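Will it do the dishes?

My kitchen has produced 526 dirty mugs this year, by my own sour estimate, and every one of them was carried to the sink by me. So I read the robot news the way other people read travel brochures.

My friend Yasuo Oda follows this stuff for a living and is more patient than I am. I asked him when I could buy something that clears a table. He asked what was on the table. I said the usual – plate, mug, ketchup, whatever the kids were playing with. He made the noise a mechanic makes. 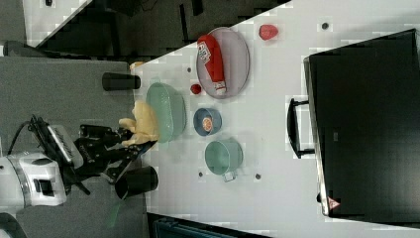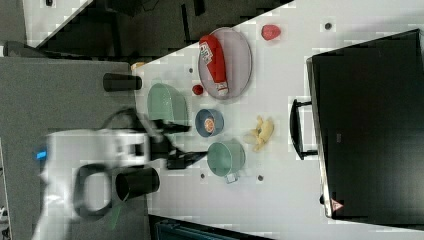
Clearing up is a pile of small decisions, he says, and I make them half asleep. A plush toy squashes and a mug doesn't. Ketchup goes in the fridge, fruit goes in the bowl, and a plastic tomato goes in neither, which my 4-year-old has yet to learn either.

The shop floor has it easier. Same part, same spot, all day long. At my house the same spot has never held the same thing twice.

I told Yasuo I'd pay $3,000 for a machine that did the table and left the rest to me. He said to keep the money for now and maybe spend $200 on a better dishwasher rack. I've been looking at racks. They're pretty nice – you still have to load them yourself.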